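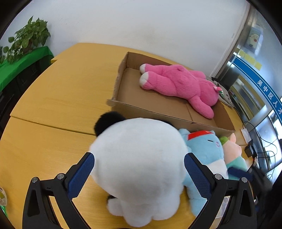

Attachment 1 of 1: white soft toy with a black ear, on a wooden tabletop

Ticket 2933 – Parcel marked delivered, not received
Status: reopened
Product: Callari parcel tracking, web version
Raised by: Konrad Ortner

Original message
Tracking says my parcel was handed over at the Wanach collection point at 19:05. I was at the Wanach collection point at 19:05. The shutter was down and the lights were off. I would like to know who it was handed to. The contents are a plush toy.

Reply from Fomby support
Thanks for getting in touch. Please clear your browser cache and check the tracking page again. Delivered parcels sometimes show an old status.

Konrad Ortner
Done, in two browsers and on my phone. Same status, same time. I don't see how my cache could have made up a handover. The status is stored at your end.

Reply from Fomby support
We have checked with the depot and the parcel was scanned as collected with a valid code. Could someone in your household have picked it up?

Konrad Ortner
I live alone and the code was never sent to me. That was going to be my next question. Your help page says the code goes out by text when the parcel reaches the shelf. I have had no text and no email, and there is nothing in spam. Which number did it go to?

Reply from Fomby support
For privacy reasons we can't give out the number on the account.

Konrad Ortner
It's my account. The number shown on my profile page ends in 11 and is correct. If the one on the parcel is different, that is the fault, and a new cache won't mend it.

Internal note – Tam, second line
Compared the profile with the parcel record. Profile number ends in 11. Parcel record has an older number, copied from an order placed before the customer changed it in January. The code text went to the older number. Changing the profile doesn't seem to update saved delivery addresses. Asked Wanach for the shelf log.

Internal note – Tam
Shelf log received. Parcel is still on shelf 2. The 19:05 entry is the closing batch, which marked everything left in the bay as collected. "Valid code" in the depot's answer only means a code existed. No code was typed in.

Reply from Fomby support
Your parcel is at Wanach and has been set back to "ready to collect". A new code has gone to the number on your profile. We have fixed the issue.

Konrad Ortner
Code received, thank you. You have fixed my parcel. I doubt you have fixed the issue, as my saved address still shows the old number when I open it. Please leave this open until someone has looked at the closing batch as well.

Status changed: resolved
Status changed: reopened by customer

Internal note – Tam
Agree with customer. Address sync and closing batch passed to the Callari developers as two separate faults. Ticket stays open until both have an answer.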